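Search tips... Go

Marble worktops, quick notes. Wipe spills straight away — lemon, vinegar, wine, all of it etches. Warm water, drop of washing up liquid, soft cloth. Dry it after or you get smears. No cream cleaner ever. 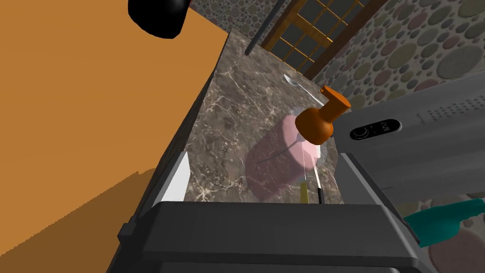 Page last changed: September 9, 2025

Oil stain? Bicarb and water, thick paste, cling film over the top, leave 12 hours. Scrape off with somthing plastic. Repeat if its still there. Sealer — I do mine every January, two thin coats, 40 minutes between.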